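Emthorpe on Foot: what visitors look for in a small spa town
Project report by Stamatia Bakalis

I picked Emthorpe because my gran used to take me there every August and I wanted an excuse to go back (my tutor saw straight through this, but she let me do it anyway!). The question was simple enough. Do day visitors ever get further than the Pump Room and the tea shops, and if they don't, what would tempt them up the hill to the old quarter?

I handed out 230 short questionnaires outside the Pump Room and at the top of Brosevgate, the steep cobbled street that leads to the old town wall. It's a lovely street, all crooked shopfronts and window boxes, but it's a proper climb and there isn't a bench until you reach the chapel.

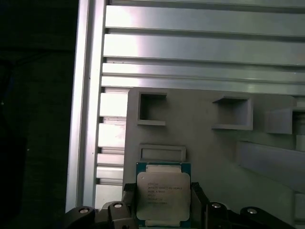 Fotis Alexiou thought I had the benches wrong. People don't mind a climb, he told me, they mind not knowing what's at the top, and the brown sign at the bottom of Brosevgate only says "Historic Quarter", so why would anyone bother?

I went back and read the comments again with that in my head, and he had a point. Loads of people had written things like "didn't know there was a wall" or "is there anything up there?" Hardly any of them grumbled about the hill. So I dropped my chapter on seating and wrote one on signs instead, which meant a very late night and a lot of toast. 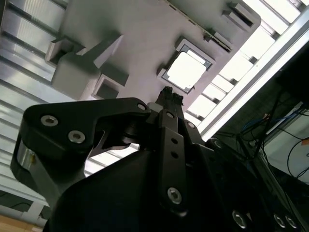
Fig. 2. A black gripper below a light gray plate.

For the second part I made a walking leaflet. It starts at the Pump Room, goes past the Atinga Baths (closed to bathers now, but you can peep in at the tiled hall), then up Brosevgate to the wall and back down through the Grorkance Gardens. The whole loop is 2 miles and I did it in both directions, once in sideways rain. I'd go up by the street and down by the gardens every time, as the view over the rooftops opens up in front of you
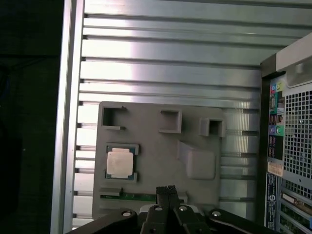
and you finish right by the bandstand, where the kiosk does a very good cheese scone. The printers did 800 leaflets for me and the tourist office had given away 528 of them when I handed this report in. I'd love to know how many of those people walked the full loop, but I had no way of checking. Next time I'd put a tear-off slip on the back and a box at the kiosk to drop it in.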